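Home | News | Diary | Back issues | Join

The Sondthorpe Allotment Letter
2 Apr 2025

THE HALL FLOOR, AND OTHER THINGS WE ARE STUCK WITH

The lease on the old dairy at Carnholm is finally ours, signed by everybody who had to sign it and one person who didn't. We have the building for 12 years, along with the yard, the outside tap and a key that opens the side door if you lift and swear.

Most of you will want to know when the seed swap moves in. May, if the roof man comes. He has been coming since February. Kane Trevaskis has spoken to him on the phone and found him charming, and we now have a quote for the gutters, which we didn't ask for, and none for the roof.

The swap itself went well at the school last month, thank you to all who came. There were 43 tables' worth of hopes on the sign-up sheet and rather fewer tables. Beans were oversupplied, as ever. If you took home the squash in the unmarked brown envelopes, Citlali Arellano would like you to know that they may be cucumbers. She is sorry, up to a point, as the envelopes were marked when she handed them over.

Prices at the tea hatch are going up. A mug is now 80p and a slice of anything is £1.20. Ademir Prado argued for holding the line on flapjack and was outvoted, then ate two pieces at the old price while we wrote up the new list.

On to water. The Arkemdale side has had its standpipe back for three weeks and the pressure is what you might call thoughtful. Filling a can takes as long as a decent conversation, so please bring one. Hoses are still not allowed, and that includes the short green one hidden behind plot 8, which we have all seen.

The slug question drags on. Cleiton Nogueira swears by going out at night with a torch and a bucket. Anselmo Sarmiento swears by beer. They have adjoining plots and Cleiton now believes that Anselmo's slugs are simply coming over to his side to sleep it off. We are not printing any more letters about this.

Back at the dairy, we need to settle what to do about the floor before anything heavy goes in. One camp wants it painted, another wants it scrubbed and left alone, and a third wants rugs, having presumably never seen what comes in on a gardener's boots. Paint for the main room came in at more than the tea hatch earns in a year, even at the new flapjack rate. My own vote is for scrubbing, though I notice I have a bad knee 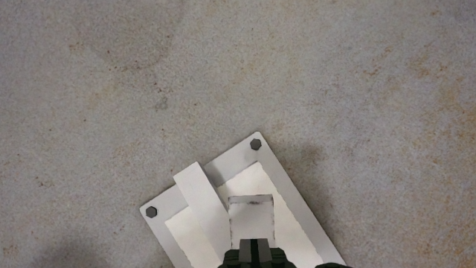 and can't be expected to join in. Anyone with two good ones and a stiff brush should put their name on the list in the shed. Bring your own gloves, as the communal pair are both left-handed.

5 comments | 12 shares

Contact the editor | © Sondthorpe Allotment Letter | Back to top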